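Read this part before you plug anything in. It covers placing the Andholm dehumidifier, the first run, the drain hose and the weekly routine. Wall mounting is not covered, as the Andholm is a floor unit only.

## 3. Setting up

### 3.1 Choosing a spot

1. Pick the room that feels dampest. In most houses that means the basement, the laundry room or a bedroom on the north side.
2. Stand the unit on a hard, level floor. Thick carpet blocks the lower intake.
3. Leave 2 feet of clear space in front of the outlet grille. The back can go closer to the wall, but keep curtains away from it.
4. Close the windows and any door that leads outside.

**Caution:** If the unit has been lying on its side, stand it upright and leave it unplugged for 2 hours. Starting it too soon can damage the compressor.

The humidity sensor supplied with the unit, the Hokum, sits apart from it. Put it on a table or shelf on the other side of the room, out of direct sun and away from radiators. A sensor placed right beside the outlet reads dry air, and the unit will switch off too early. 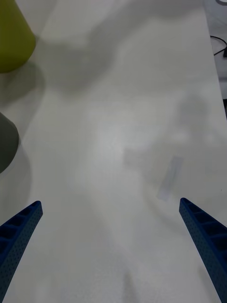 Once the sensor has a place, leave it there. Moving it from room to room gives readings that can't be compared from one week to the next.

### 3.2 Pairing the sensor

1. Pull the plastic tab from the battery tray on the Hokum.
2. Plug in the Andholm and press **Power**.
3. Hold **Link** on the unit until the light blinks.
4. Press the single button on the sensor. The light on the unit turns steady.

If the light keeps blinking, bring the sensor closer and repeat steps 3 and 4. Walls with foil-backed insulation weaken the signal, and so do metal doors.

### 3.3 First run

1. Check that the tank is pushed all the way in. You should hear a click.
2. Press **Mode** until **Continuous** lights up.
3. Let the unit run overnight. It's normal for the room to warm up slightly.
4. In the morning, empty the tank and read the sensor.

A damp basement may show 70 percent on the first day. Don't expect it to drop quickly. Walls, boxes and furniture hold a lot of water and give it up slowly, so the number may even creep back up after the first night.

When the reading has come down to 56 percent, switch to **Auto** and set the target to 46. Lower settings are possible – they use more power and can dry out wood floors and instruments.

### 3.4 Using the drain hose

The Brononar hose kit is sold separately. With the hose fitted, water bypasses the tank.

1. Unplug the unit and take out the tank.
2. Remove the rubber cap from the drain port at the back. Keep the cap.
3. Screw the hose on by hand. Do not use pliers.
4. Run the hose downhill to a floor drain, with no loops or kinks.
5. Put the tank back. The unit won't start without it.
6. Plug in, run the unit and check the joint for drips.

**Note:** The hose works by gravity alone. It can't lift water to a sink or a window. For that you need a separate condensate pump.

### 3.5 Weekly care

- Rinse the tank with warm water and a little dish soap.
- Slide out the filter and vacuum it. If it is greasy, wash it and let it dry fully before it goes back in.
- Wipe the sensor with a dry cloth. No sprays. 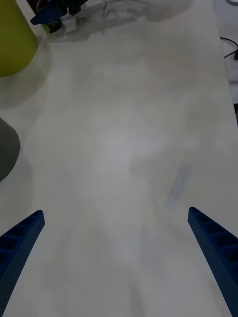 Yoshida wrote to us after the first edition that weekly was too often for the filter in a spare bedroom, and that once a month had been enough all winter. In a clean room with little traffic, that's fine. Keep to the weekly schedule if you have pets, a clothes dryer or a workshop in the same space.

### 3.6 Cold rooms

Frost can form on the coil when the room is cold. The unit then stops drying and runs only its fan until the frost is gone, with the **Defrost** light on. Leave it alone during this time and don't scrape the coil.

In an unheated basement in January, the unit may spend much of the day defrosting. Switch it off, empty the tank, and start again when the room is warmer.

### 3.7 Storing the unit

1. Unplug it and let it stand for a day with the tank out.
2. Dry the tank with a towel.
3. If the hose was fitted, drain it, take it off and put the rubber cap back on.
4. Take the battery out of the sensor.
5. Cover the unit and store it upright.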